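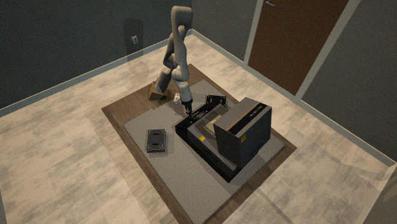 Progress report no. 4, Gistham sound insulation scheme
Prepared for Gisela Hagedorn, Allemville Fund
February 3, 2019

1. Works completed
The suspended ceiling in the main hall at Gistham was taken down in July and the new absorbent lining fixed to battens between the roof trusses. The lining covers 710 square metres. Joints were taped and the perimeter sealed with acoustic mastic. Rateder supplied the lining; Grube carried out the fixing.

2. Measurements
Reverberation time was measured by Imke Brinkmann before and after the lining was installed, with the hall unfurnished on both occasions. The mid-frequency value is now within the design range. The 125 Hz band remains too long, and a deeper air gap is proposed on the north wall – drawings are with Ognjen Hodžić for checking.

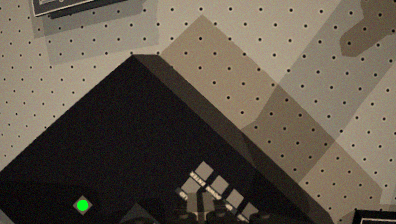 Perforated panel, with black unit in front.

3. Expenditure
Spending in the period was within the approved sum, apart from scaffold hire, which overran by 3,000 euros. The overrun has been met from contingency, of which around 50 per cent remains. No increase in the grant is requested.

4. Outstanding items
Door seals to the east lobby are on order. Two of the old seals were found to be the wrong profile and will be replaced at Grube's cost. Buppha Jitpraphai will issue the revised programme once the north wall detail is agreed. The final measurements depend on both items.

Cengiz Kahraman
Project engineer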